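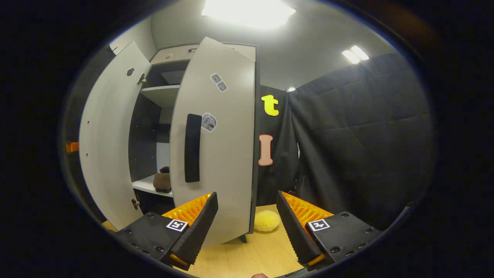
Figure 3. Light grey cabinet with both doors open.

3.2 Door position and air exchange in small storage cabinets

Thu 31 July
Marianna Ostrowski and Igor Dudek

Print this section | E-mail this section

Small cabinets are used in many local archives to hold items that do not fit standard shelving, such as seals, medals and glass negatives. The air inside a closed cabinet follows the room only slowly, and this lag is usually treated as a benefit. When the doors are opened the lag is lost. The present section deals with how much of it is lost, and how long it takes to return.

Readings were taken in the Dromside store between May and the end of the survey period. One logger was placed on the middle shelf of each cabinet and a second on the wall of the room. The loggers were checked against a salt solution before use - the method is that of the earlier Denditberg survey and is not repeated in this paper. In total 3696 paired readings were kept. A further 217 were set aside where the clock of one logger had drifted by more than a minute.

Three door positions were compared: closed, one door open, and both doors open (for a cabinet with both doors open, see Figure 3). With the doors closed, relative humidity inside the cabinet changed at a small fraction of the rate seen in the room. With one door open the rate rose sharply, and opening the second door added little to it. The shelf position mattered more than had been expected. Air near the floor of the cabinet was replaced first and air under the top panel last.

Recovery after closing was slower than the first change. The median time to return to the earlier level was 245 minutes, and the longest was 543 minutes. Both values are for cabinets holding paper. Cabinets holding only metal or glass recovered over a wider spread of times, and no single value is given for them.

Door seals were not tested. Sadowski reports a clear effect of seal age in larger cupboards, but the cupboards in that study were fixed to an outside wall and the results cannot be carried over directly. The weight of the contents was recorded for part of the sample only and is left out of the model in Section 3.3.

Contact: Hotus Collections Research, Dromside | Copyright the authors | Back to top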